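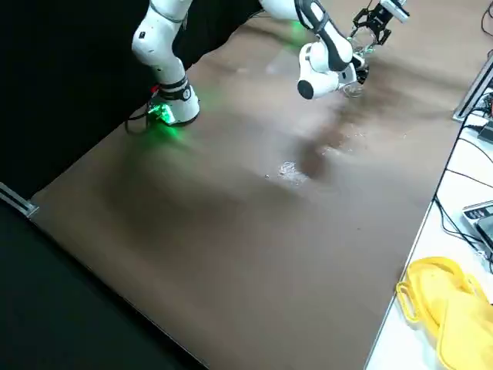
Equipment planner wanted, part time, Bresteton

Hi! I'm Zübeyde Ersoy and I run the robot arm benches at Momham. I'm looking for a person who likes spreadsheets, supplier calls and asking "do we really need two of those?" before I sign anything.

We're planning the next year of purchases and I've been doing it in the evenings, badly. The arms themselves are the easy part of the budget. What gets me is everything around them – grippers, spare fingers, camera modules, cables, aluminum extrusion, the brown tabletops, glassware that breaks, and whatever it takes to keep liquids away from electronics. Our pouring and handling work means there are puddles on the table pretty often, and last year I had exactly zero dollars set aside for drip trays or sealed connectors. I'd like that fixed in the new plan.

What you'd be doing:

Going through our parts list (1678 lines, sorry, it grew) and sorting out what we own, what we use and what we keep reordering for no reason.
Getting quotes and comparing them, including shipping and the service contracts, which I find very hard to read.
Building a budget for the second bench at Rumness, which opens in October if the floor gets done.
Sitting in with me and Otis Baptiste, who runs the benches day to day, when we argue over spares. He wants two of every gripper. I want one and a half.

You don't need to be an engineer. I'd love it if you've bought equipment for a lab, a machine shop, a commercial kitchen, anything where stuff wears out and somebody has to plan for it. You should be fine standing next to a moving arm with the safety briefing behind you, and fine telling me no.

The job is 300 hours total, spread however we agree, and a good chunk of it can be done from home. Pay is by the hour and I'll tell you the rate on our first call so you don't waste your time. Parking at the Halvorsen building is free after 3 p.m., and before that it's a bit of a fight.

To apply, send me a page about something you budgeted for and what you got wrong. A resume is nice too, but I'll read the page first. Mark it "bench planner" and leave it at the Momham front desk, or use the contact form on this site. Otis and I read everything together and we'll write back either way.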